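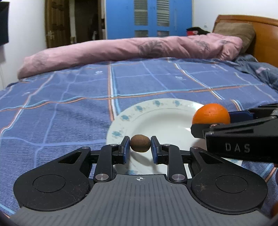

Sille Østergaard held that lovage was a vegetable first and an herb second, and that cooks who knew it only as a dried leaf in a jar had not met the plant at all. Her view is in the minority. Most modern cookbooks list lovage (Levisticum officinale) among the seasoning herbs, to be used a leaf or two at a time, and leave the stems and roots out.

Lovage is a tall perennial in the carrot family, Apiaceae, and the only species in its genus. It is grown for its leaves, stalks, seeds, and roots, all of which taste strongly of celery with a hint of parsley and anise.

Description

The plant dies back to the ground each winter and comes up again early in spring, with reddish shoots that turn green as they open. The leaves are glossy, divided, and toothed, and look much like those of flat-leaf celery on a larger scale. Stems are hollow and ribbed. In rich soil a plant in its third or fourth year can reach 2 meters. Small yellow or greenish-yellow flowers appear in umbels in summer and are followed by dry, ridged, brownish fruits, which are usually called seeds.

The root is thick and fleshy, brown outside and pale inside. Old plants are difficult to move for this reason.

Names

The English name comes through Old French from the Latin levisticum, which is generally taken to be a changed form of ligusticum, "of Liguria." The "love" at the front is the result of folk etymology, and the same thing happened in German, where the plant is Liebstöckel. It is also called Maggikraut in German, after the bottled seasoning, whose flavor it resembles — although the seasoning itself is not made from it.

Scots lovage (Ligusticum scoticum) is a different plant. It is shorter, grows on northern sea coasts, and has a milder taste. Black lovage is an old name for alexanders (Smyrnium olusatrum).

Cultivation

Lovage does well in cool temperate climates and needs a cold winter rest. It prefers deep, moist soil and will take full sun or part shade. In hot, dry places the leaves turn yellow and bitter by midsummer.

Seed loses its strength quickly and is best sown fresh, in fall. Plants are set 60 centimeters apart, though one is enough for most households. Division is done in early spring as the shoots appear. Cutting the flower stems keeps the plant making leaves, and a hard cut in early summer will bring a second flush that lasts until October in mild years.

Leaf miners are the most common pest. They leave pale blotches on the leaves, and affected leaves are picked off and destroyed. Celery leaf spot also occurs.

Two garden selections are described in Baldur Ragnarsson's notes on kitchen perennials. 'Drinton' is compact and late to flower. 'Bristwood' is taller, with thicker stalks, and was kept mainly for blanching. Ragnarsson grew both from divisions and found that their seedlings did not come true.

Culinary use

Fresh leaves are added to soups, potato dishes, stews, and egg dishes. The flavor holds up to long cooking better than that of parsley, and it becomes stronger as the pot stands, so the usual advice is to start with less than seems right. In Romania, where it is known as leuștean, lovage is a standard finish for sour soups (ciorbă). It is also used in broths in Germany and the Netherlands.

Young stalks can be peeled and braised, or blanched under a pot in the manner of sea kale. They have also been candied like angelica. Østergaard's method for stalks calls for 200 grams, peeled and cut short, simmered in salted water until tender and then dressed with butter and vinegar. She discarded the cooking water, which she found too strong for stock.

The seeds are used in breads, cheeses, and pickles. The hollow stem is sometimes cut as a drinking straw for tomato drinks.

Storage

Cut leaves keep for a few days in the refrigerator with their stems in water. Freezing preserves the flavor well. For drying, leaves are taken before flowering and dried in the shade at 30 degrees Celsius, then stored whole in a closed jar away from light.

See also

Alexanders
Angelica
Celery
Scots lovage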